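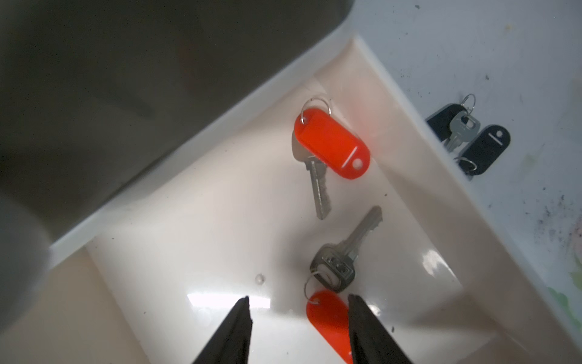 27 September 2023
Stivard Storage Project, report to the Robichaud Fund

The work at Darkelholm is on schedule. Since the last report in June we have finished sorting the shared supplies, agreed on where each kind of thing is kept, and moved on to the small corners where people work and put things down.

Keys were the first job. They used to be left in drawers and coat pockets, and replacements were a regular cost. Keys now get a red tag on a split ring and go back into a white plastic tray at the end of the day. The tray has sloped sides, and the keys lie loose on the bottom. We looked at a wall rack from Rumeck and decided against it for now. The tags are still blank where the room name should go on some sets, and that will be done next month. Up to 70 sets will be tagged by the time the project closes.

Papers and small items took longer. The corner with the blue brick wallpaper was the place where most of them ended up, and it is where we tried out the layout before using it elsewhere. The magazine file stands at the back on the left, with the lidded box to the right of it. The flowered mat stays down. It marks how far things are allowed to spread, and people have kept to it fairly well.

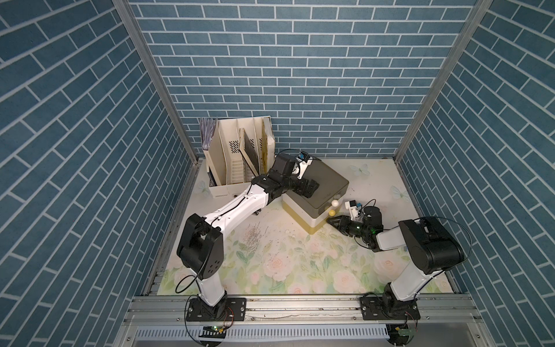 Would it be simpler to leave the lids off the boxes during working hours? One reader of the June report wrote to ask this, and added that small things left beside a box tend to stay there because opening it is one more step. The same reader wanted to know if the magazine files would be cleared out on a fixed date or only when full.

We have talked about both points. Lids stay on, because dust was a complaint in the first survey, but we will try a few open boxes and compare. Balls and other small loose items do get left next to the box, and a shallow dish may suit them better. The magazine files will be cleared every 30 days. Old issues go to recycling unless somebody asks for them.

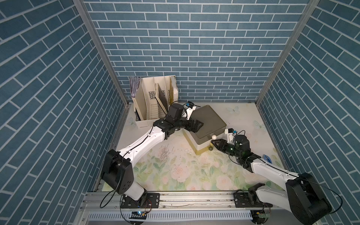 Clearing the files also gives us a chance to check the folders. A tan or beige folder is for papers still in use, and it goes toward the right-hand end. Boards and other stiff flat things can lean in the middle compartments, though they take up more room than we planned for and a separate upright holder would be better.

Spending is within budget. We have bought 30 boxes and have no plans to order more. The mats need a proper cleaning, as specks and bits of debris show up on the pale background, and we ask to move $8 per mat from the shelving line to pay for it.

Still to do before the next report: finish the tags, write out the layout on a single sheet, and get prices for the dishes.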